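Gander Project: Progress Report to the Olivares Fund
Reporting period: second quarter of funding
Prepared by Ayana Tsegaye, with the numbers checked by Getachew Teshome

Where we are

When we applied for this grant we wrote that by now we would have "a broad library of everyday kitchen demonstrations." We have 400 recordings of people picking up dishes. Whether that is broad depends on how you feel about dishes. We feel fairly warmly toward them, having seen little else since spring.

As a reminder, Gander is our attempt to teach an arm to put away tableware by showing it how, with a person holding the gripper and doing the job at an ordinary counter. The arm itself stays in the lab at Amdale and learns from the recordings afterward. The first quarter went mostly to remote control, with an operator at a desk steering the arm by joystick. Operators hated it, and a single plate could take two minutes and a good deal of muttering. Moving to the hand-held tool was the best decision of the year. It was Getachew's, and he has asked that the report say so.

Collection in home kitchens

Our proposal promised real kitchens, and real kitchens are what we have been using. They come with kettles, condiments and tablecloths, and the tablecloths have fringes. The lab table has none of these, and a policy trained only on the lab table treats a patterned cloth as a personal insult.
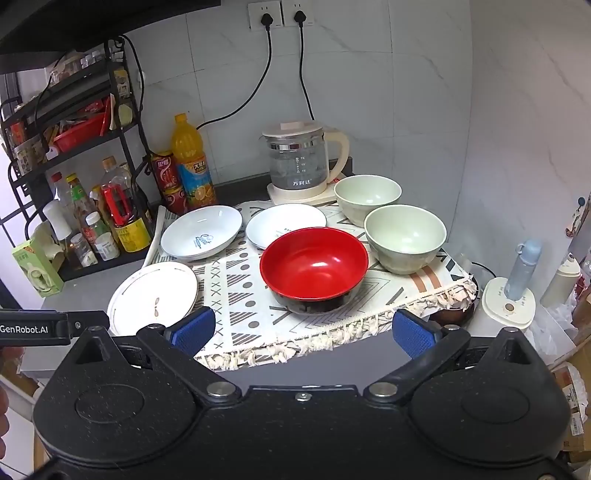

Each session follows the same plan. The demonstrator gets a short list of moves (lift a bowl, set down a plate, bring one dish to another) and is asked to do them at a normal pace. "Normal pace" needed defining. New demonstrators slow down as if handling a museum piece, and then the arm learns to be slow too. We now ask people to pretend they are late for something. Results improved within a day, and one demonstrator has since told us she wasn't pretending.

Of the 400 recordings, 80 had to be thrown out. Most of those were lost to tracking dropouts when the tool was swung too fast between dishes, so it is possible to be too late for something. The remaining 320 have been cleaned, labeled and handed to the training team.

Bowls

Plates are going well. Bowls are where the money went. A person takes hold of a bowl by the rim without thinking, tips it, and has already moved on to the next thing. Written out for a machine, the same move involves choosing a spot on the rim, an angle of approach, and how hard to close the fingers, and a neighboring bowl changes all three.

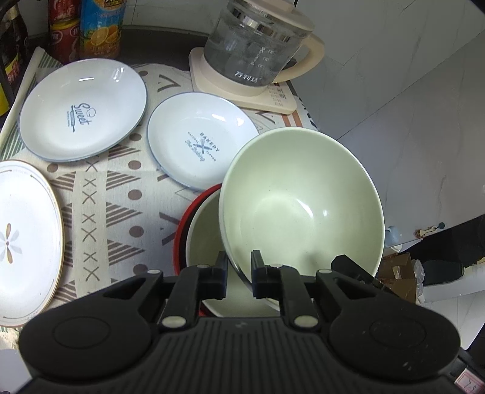
We spent 27 sessions on rim grasps alone, which is more than we budgeted for every kind of grasp combined. The arm can now lift a single bowl from a clear table dependably enough that we have stopped gathering to watch. Nested bowls remain a coin toss. Ayana's view is that the demonstrations are fine and the training is treating two touching rims as one thick one. The training team's view is that the demonstrations are at fault. Both views will be tested next month, on the same bowls, in the same room, with coffee.

Spending

We are slightly under on equipment and over on demonstrator hours, for the reason above. We would like to move the equipment balance across. The joysticks have been lent to the group at Pitero, who say they enjoy them.

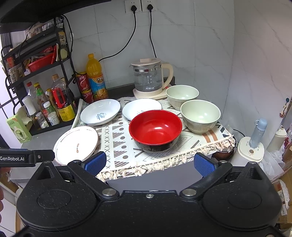

Next quarter

We plan to finish the nested bowl tests, add cups, and begin sessions in 2 more kitchens. Cups have handles, and we have been told this will make things easier. We have also started recording the approach to each dish as its own segment, with the fingers still open, so that a bad grasp can be traced back to where it began.

The fund's site visit is still set for a Thursday, and Getachew will send parking directions. If the reviewers would like to try the hand-held tool themselves, they are welcome to, and we will start them on plates.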